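To: Ulgate Hall kitchen list
Subject: Re: Breakfast table – where should the toaster go?
Saturday, 9.40 am

Replying to the message from Thursday's list, which I've quoted in part below. I was in the hall kitchen this morning and had another go at laying things out, so these are my thoughts while they're fresh.

> We have used the small kitchen for the last 13 breakfasts and every time
> there is a queue at the toaster. People take a slice, wait for it, then
> have to reach back across everyone else for a plate. Could we put the
> toaster at the far left by the door, and move the pastries to the other
> end? I also think one toaster is not enough. Distel have offered to lend
> us a second one if we collect it.
>
> The other thing is the bread. We got through 194 slices last month and
> threw away a good part of a loaf because it had been left open. Can we
> agree on a tub with a lid?

On the first point, I'm against putting the toaster by the door. The only socket at that end is the one the urn uses, and the urn has to stay where it is. The toaster needs to be on the right, next to the toaster oven, with its cord going away to the right as well. If it goes on the left the cord has to run along the front of the table where people are standing, and we had that at the Bedoya lunch and I don't want to do it again.

I do agree that the pastries and the plates are the wrong way round. At present people meet the toaster before they've picked up anything to put the toast on.

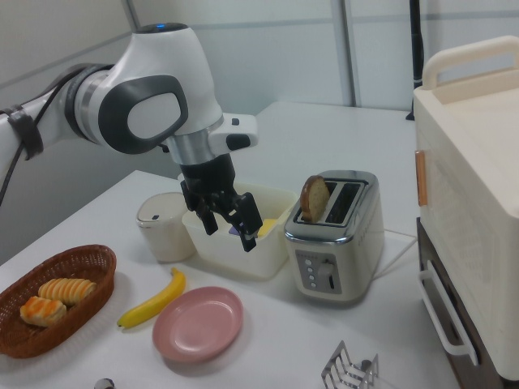

My preference is for people to come along the table from the left and finish at the toaster. Most of them only want one slice, and the ones who want a pastry usually don't want toast at all, so they can take it and go and sit down. With the wicker basket down at the left-hand front corner they needn't come anywhere near the hot end. Plates should be in the middle and close to the front edge, where the round pink one is. The rest of that set can be stacked on the same spot. The wire toast rack also wants to be at the front, so that whoever is doing the toast can fill it and people can help themselves from the other side.

The white canister can stay at the back, to the left of the plastic container. It doesn't get picked up often and it's tall enough to be seen over everything else. The container itself is fine for odds and ends but I wouldn't keep bread in it. For bread I'd go with a proper lidded tub, as suggested. Votuden do one that takes a full sliced loaf lying down and I think we should buy two, one white and one brown. They can live on the trolley underneath and come up when needed.

> Also, does anyone use the toaster oven? It takes up a lot of room and I
> have never seen it switched on.

Yes, it does get used. The Saturday group warm their rolls in it and it's much better for teacakes, which get stuck in the slots of the other one. I would rather keep it and do without the second toaster. If Distel's offer is still open in November we could borrow theirs for the big breakfast and see how we get on, but the two would have to be on separate sockets.

A few smaller things:

The crumb tray needs emptying after every session. It was full again this morning.

Please could the play food go back in the children's box at the end. The banana keeps getting left on the breakfast table next to the pastries.

We're down to 3 tea towels. If you took some home to wash, please bring them back.

There are 300 paper napkins in the cupboard over the sink, so no need to buy any more.

If there are no objections by Wednesday I'll write the layout on a card and tape it inside the cupboard door – then whoever opens up can set the table without having to look for this message.

--
Ulgate Hall kitchen list
To leave the list, reply with "unsubscribe" in the subject line.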